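Gallery: The Draft Tap Counter at Quaye Street

Our refit of the drinks counter at Quaye Street is done, and we are so happy with it that it gets a gallery page all to itself! If you followed along in October you'll remember the old setup: a brown laminate bench, a tap that leaned, and a plastic tray that somebody had to carry to the sink twice a day. Everything on that bench has been swapped out, and the new corner has quickly become the best spot in the building for a chat.

The work took 15 days from first measurements to first pour. The table came from Zoda, who rounded the edges for us at no extra charge (a small thing, but your hip will thank you when you squeeze past with a full glass). Nernar handled the fitting and the plumbing underneath, and Aten supplied the drip tray after we sent back one that was too narrow. Full cost for the corner, tray and fitting included, was 566 dollars, well under what we'd set aside.

A few things we love, before you scroll down. The top wipes clean with one pass of a damp cloth. The grate lifts straight out of the tray, so rinsing it takes no time. And the red handle! We went back and forth over black or red for ages, and red won by a mile. You can spot it from the door.

We're still trying out glassware. The ribbed kind is ahead so far, mostly for the way it picks up the light from the metal, and it's easy to hold too. If you have a favorite, leave it on the counter card next time you're in. We had 142 cards back after the first round and read every one of them.

Pictures from the new counter
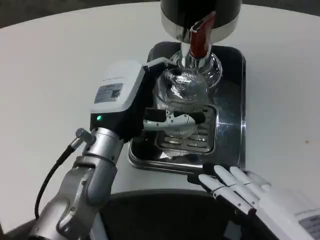 Red handle, chrome spout and clear glass over the polished steel drip tray.

The tray shows every drop and every fingerprint, and we've grown very fond of polishing it. A dry microfiber cloth does the best job, going along the rim first and then around the corners.

More pictures will go up once the shelf above the sink is in. We're allowing 20 days for that one, as the brackets are on back order.

Page updated Friday, November 24, 2023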